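Teaching the washing-up task: leader arm or hand guiding?
Manipulation > Teaching and Teleoperation
14 replies

pluller_rig
Dec 24, 2019
We are collecting washing-up demonstrations by remote control, using the Mako leader arm. So far 67 episodes are usable. Policy input is the wrist view only, 20 frames per second. Wrist views from the kitchen: 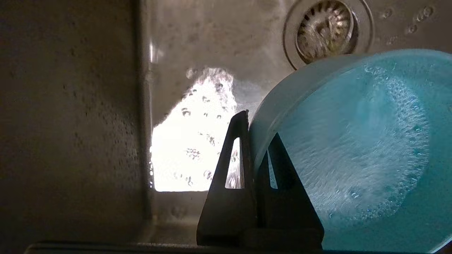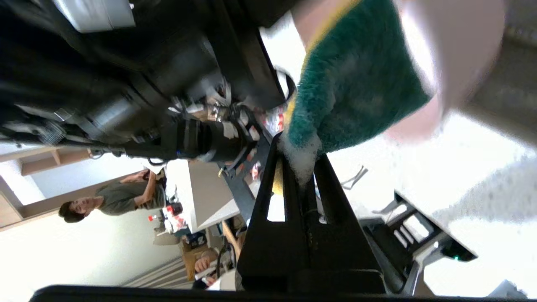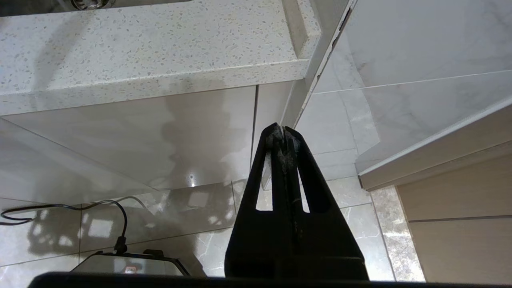
Replies, oldest first

Peltonen
Glare on wet steel is your first problem. In the sink view the bright patch is right behind the left finger. I would fix the lighting before recording more.

jakier
Disagree. Leave the glare in and vary it. Clean light in training gave us a policy that only worked in clean light.

My worry is contact. With no force feedback the operator squeezes the sponge until it looks right, and every operator has a different idea of right. Guide the arm by hand for the scrubbing part.

pluller_rig
Hand guiding puts the operator's forearm in the wrist view. We tried it in October and threw the lot away.

jakier
Then guide by hand, store the joint path and replay it with the cameras on. Three passes per path is enough.

Peltonen
Replay is fine for a rigid bowl in a fixture. A sponge won't deform the same way twice, and foam certainly won't. You would be pairing old actions with new images.

jakier
For free scrubbing, granted. For the approach and the grasp I still say replay.

slotfinger
Separate point: there is grey powdery residue on the fingertips in the countertop view. Wipe them between episodes or note the state in the log — friction changes with it.

pluller_rig
Added a field to the log. Will try replay on the approach only and keep remote control for the scrubbing.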